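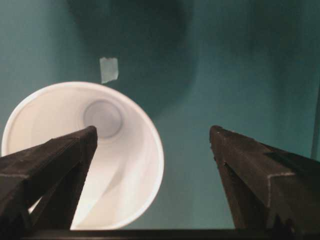
Home | News | What's On | Sport | Contact

Wemedance is back, and it's got a proper floor this time

June 18, 2018

Good news for anyone who wrecked their trainers last summer -- the Wemedance open-air disco returns to Doucet Park in September, and I'm already practising in the kitchen. It runs for two nights, and there's a sprung floor going down on the grass (my ankles are thrilled!).

Tickets are £20, drinks are extra, and you pay a £2 deposit on your cup and get it back at the bar. The first 100 people to book get in an hour early, so I'll be glued to my laptop when sales open. Brornumex are doing the sound again, which was lovely and loud last year -- a bit too loud if you live on the park side, I'm told.

We use cookies to improve your visit. Accept | Find out more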